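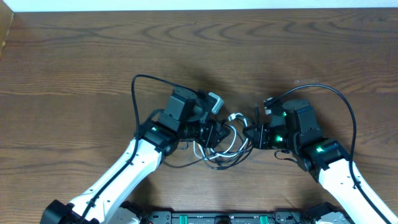 Your First Clear in Femport: A Route for New Captains

Posted August 5, 2024

Femport is the best salvage roguelike I've played in ages, and it is terrible at explaining itself. You get one tutorial dive, a cheerful foghorn noise, and then you're dropped into the harbor with a boat you don't understand and a bill you can't pay. I sank over and over before I saw the last zone (and loved it, mostly!). This guide is the route I'd hand to a friend who just bought the game. It gets you through a standard run on normal difficulty with nothing unlocked, so you can use it on a brand new save.

If you've only got a minute: take the Gella, buy the second air tank first, skip the Cilov wrecks until you own a cutter, and show up at Cruickshank Lock with full fuel.

Step 1: Pick the Gella

You start with two boats. The other one has guns, and the guns are very tempting, but the Gella has a bigger hold and turns on a dime. In the first three zones almost everything that can hurt you is slower than she is. You can win most fights by leaving.

Her weak spot is the hull. It starts at 8, and a direct hit from a harbor mine takes off half of that. So learn the mine sound right away. It's a dull double click, a bit like a ballpoint pen, and it gets faster as you drift closer. Play with headphones if you can. I missed it for my first whole weekend because I had the music turned up, and the music is so good that I can't really blame myself.

Step 2: Type in a practice seed

On the launch screen, press the shoulder button to open the seed box and enter 1649. Seeded runs don't count toward unlocks, but this one is wonderful for learning. The first zone has two shallow wrecks side by side, a shop right behind them, and no storm until the third zone. Run it a few times until the steering feels natural, then go back to random seeds.

While you're there, go into Options, then Controls, and change the winch from "hold" to "toggle." Holding a trigger down through a long haul makes your finger ache, and letting go by accident drops the cargo. I have dropped so much cargo.

Step 3: Learn the dive timer

Every dive runs on air, and the air gauge lies to you a little. The needle moves slowly for the top half and much faster for the bottom half, so when it says half, you have less than you think. My rule is to turn for the ladder as soon as the needle touches the white mark. Once you have the second tank, you can push it a bit past that.

Carrying things burns extra air. Small crates cost almost nothing, engine parts cost a lot, and the big brass bells are brutal. If you find a bell on a deep wreck, don't carry it. Clip the winch line to it, swim up empty-handed, and haul it from the deck. The game never mentions that you can do this with bells! I found out by pressing the wrong button.

Step 4: Spend your first money in this order

Shops in Femport show you a random shelf, but the back counter is always the same, and the back counter is where you should spend your early cash.

Second air tank. Buy it as soon as you can afford it, even if that leaves you broke. It opens up every medium wreck in the first two zones.

Hull patch kit. One is enough for now. You can use it mid-dive if your boat gets bumped while you're below.

Cutter. It's expensive and it feels like a luxury right up until you use one. Locked doors, chained crates, net traps, all of it opens.

Fuel drum. Save this for just before the last zone.

Ignore the lamp upgrades on your first few runs. The starting lamp is dim but it's enough, and brighter lamps wake up the eels. I know the big lamp looks amazing. Buy it later, when you know what an eel does.

Step 5: Take the right wrecks

Open the chart (the map button, then tap it again to see the depth layer) and look at the little flags. Each flag tells you who owned the ship, and that tells you what's inside.

Green flags are fishing boats. Low value, no guards, quick to strip. Do every one you see in the first zone.

Yellow flags are freight. These are your bread and butter in zones two and three. Check the stern first, where the engine parts usually spawn.

Striped flags are Cilov company ships, and they're the best loot in the game. They're also full of locked doors and those horrible spinning sentry fans. Without a cutter you'll see one room and leave with nothing. With a cutter, a single Cilov wreck can pay for the rest of your run.

If the chart shows a flag with a small cross over it, another crew got there before you. There's still a chance of something good in the captain's cabin, but I skip those unless they're right on my path. 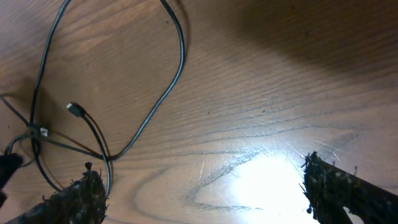

Black cables on a wood tabletop.

Step 6: Handle the storm

The storm shows up at the end of zone three on most seeds, and it's where a lot of early runs end. The trick is to stop fighting it. When the sky goes purple, point the bow into the waves and cut your engine to the lowest setting that still lets you steer. The waves come in groups. You'll get several small ones, then a tall one, then a short flat stretch. Move sideways only in the flat stretch.

Anything loose on deck will wash off, so put your cargo below before the music changes. You do this at the hatch near the wheel, and it takes longer than you'd like. Leave a slot free in the hold for whatever floats by afterward, too. Storms shake loose some very nice junk, and it drifts right past you while the water calms down. One of my favorite runs got rescued by a barrel of good rope!

Step 7: Get ready for Cruickshank Lock

Cruickshank Lock is the last zone, and it's the best thing in the game. You're in a flooded canal with gates that open and close on a clock, the water level keeps changing, and something very large is in there with you. I won't spoil what it is. You'll know.

Before you go in, you want a full tank of fuel, at least one patch kit, and an empty hold. Sell everything at the last shop, even the stuff you like. A heavy boat sits low, and a low boat scrapes the gates.

Inside, the bell above the gate rings 10 times before it closes. You can make it through on the last couple of rings in the Gella if you're already lined up, but don't start a turn that late. Wait for the next opening. Waiting feels scary, and it's fine, because the big thing can't reach the shallow ledges on the left bank. Tuck in there and watch how it moves.

There are 11 gates in total. The first few are slow and give you time to look around. The middle stretch is where the water drops, so keep to the center of the channel and watch for the tops of old posts sticking up. For the last gates, forget the loot completely and just steer. I lost a clear at the second-to-last gate going back for a crate. It had soup in it.

Common problems

I keep running out of fuel. You're probably using full throttle to cross open water. Three-quarter throttle is nearly as fast and uses much less. Watch the needle on the right side of the dash while you change speed and you'll see the difference.

My winch line snaps. You're hauling at an angle. Move the boat so it sits right over the cargo, then haul. Rope quality helps a bit, but position matters far more.

I can't find the second shop. In zone two it's always tucked behind something tall, usually the lighthouse or the crane. Look for gulls. They circle over it, and you can see them from really far away.

The game stutters when the storm starts. Turn off reflections on the water. The July patch made this a lot better for me, but older laptops still struggle with it.

I got the clear, now what? Take the gun boat! It's a totally different game with her, and you unlock a third boat for finishing with both. After that, try a run without buying anything from the back counter. It's ridiculous and I've only managed it once, on a seed I forgot to write down.

Next up I'm putting together a page on eels, including which ones you can safely bump and which ones you should never, ever shine a light on.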